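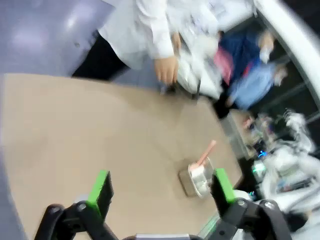
Search this site Search Go

Tin swap is back for April!

If you've got a drawer full of old lolly tins, tea tins, shoe polish tins and those little square ones mints come in, you already know how hard they are to throw away. We can't do it either, so this month the Mugo Street hall is opening its doors for another swap morning, and we're so pleased with how it's shaping up.

Last time, 387 tins changed hands before lunch. A good few of them went straight to the people from the Sallum seed library, who've found that a flat tin with a tight lid keeps lettuce and poppy seed beautifully (a twist of paper with some dry rice in it helps too). They'll be back with a table of their own and plenty of saved seed from the summer, including the striped tomato everyone was asking for.

The other big hit was the travel paint tin. You take a small tin, glue in a few bottle caps or empty half pans, squeeze in your colours and leave them open on a windowsill until they've set. It's a lovely thing to have in a coat pocket, and it costs next to nothing if you split the paint with a friend. We're running the session again at 10.30 am, and there's room at the big table if you book ahead. Kids are welcome with a grown-up. Please wear something you don't mind getting gouache on!

A few things to know before you come. Tins should be clean and free of flaky rust. A bit of wear is fine, and so are dents, but give the hinges a try and put a sticker on any that don't close. You can bring as many as you can carry and take home the same number. If you haven't got any to bring, come anyway, as there's always a box of extras under the stage and it needs a good clear-out.

We'd also love to see your favourites. The Totent ring road collectors are bringing their biscuit tins again, the whole lot, grouped by colour this time instead of by maker, and it's going to look marvellous along that back wall. If you've got one with a story behind it, write the story on a card and we'll pop the two side by side.

Doors open at 9 am and we'll pack up at 1 pm. Entry is $4, or $3 if you come by bike, and that includes tea and a slice. Parking is tight on the Prellus Lane side, so try the gravel lot behind the oval.

Last updated: April

This site uses cookies to remember your settings. Accept Manage preferences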